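How to clean your paintbrushes properly (and keep them for years)

Posted 27th November

I love a freshly cleaned brush almost as much as I love a freshly painted wall, and I know how that sounds! But a good brush that has been looked after is such a pleasure to pick up again. The bristles spring, the edge is crisp, and you cut in along a ceiling without that one rogue hair dragging a line behind it. My favourite is a two-inch Rornach sash brush that has now been through 9 rooms, a garden gate and most of a dolls' house, and it still holds a point.

This method is for water-based paints: emulsion, acrylics, school poster paint, chalk paint and most modern wood paints. Oil-based gloss needs white spirit and a different routine, so check the tin first.

What you need

Washing-up liquid, any sort
A jug or tub of lukewarm water
An old fork or a brush comb
Plenty of scrap paper
A cardboard box you don't mind ruining
Kitchen roll or an old tea towel

Getting the table ready

Do this first, while the brush is still sitting happily in its paint. Once you've started rinsing you will have wet hands and no wish to go hunting for paper. I spread one big sheet over the table, the largest I've got, and let it hang over a bit at the front. Lining paper is brilliant for this. A roll from the decorating shop in Platthorpe lasted me from March right through the summer, and I used it for all sorts.

Newspaper will do, but the ink can come off on damp bristles, and on a white brush you'll notice. Plain paper has another big plus: you can see straight away how much colour is still coming out.

The box is for rubbish. Cereal boxes, tissue boxes, the carton your teabags came in — anything that stands up by itself. Tear the flaps off so the opening is nice and wide, and don't fuss about making it neat.

Step 1: Get the paint out while it's dry

Most people go straight to the tap, and I did too for years. Work the brush against the rim of the paint pot first, both sides, then paint it out on the paper in short strokes. Keep going until it's leaving only faint, scratchy marks. You'll be amazed how much was hiding up near the metal! It saves water, it saves soap, and it keeps paint out of the sink.

Step 2: First rinse

Swish the brush in lukewarm water. Never hot, as it can loosen the glue holding the bristles. Press it gently against the bottom of the jug, so the bristles fan out, and lift. Change the water when it goes cloudy.

Step 3: Soap

Squeeze a small blob of washing-up liquid into your palm and work the brush round in it. Massage it right up to the ferrule (the metal collar), because dried paint there is what makes a brush splay. If there are stubborn bits, comb from the ferrule down to the tips. Go gently with soft artists' brushes. My little Tsuji watercolour rounds only ever get fingertips.

Rinse, then do it all again. Two goes with the soap is normal for me, and dark reds sometimes want a third. 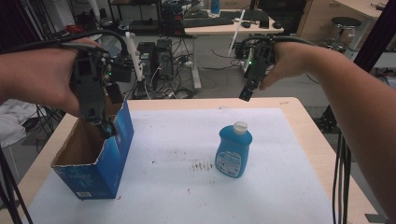
Step 4: The streak test

Blot the brush on kitchen roll and draw a few short lines on a clean patch of the paper. If they come out clear, you're done. If there's still a tint, back to the soap. Reds and browns can stain pale bristles for good, so go by the marks on the paper and don't worry if the brush itself looks a bit pink.

Step 5: Shape and dry

Flick out the extra water (outside, please, I have learned this the hard way), then smooth the bristles back to their proper shape with your fingers. Lay the brush flat on a dry towel, or hang it bristles down. Standing it upright in a jar lets water run into the handle, and the wood swells. Leave it overnight.

Rescuing a stiff one

Don't bin it yet! Soak the bristles for 40 minutes in warm water with a good squirt of washing-up liquid, then comb. For a really crusty brush I use Ostov brush soap, left on for 12 hours and rinsed in the morning. I've brought back brushes that could have hammered nails.

Once they're dry, slip each brush back into its cardboard sleeve, or fold a bit of clean paper round the bristles and hold it with a loose elastic band.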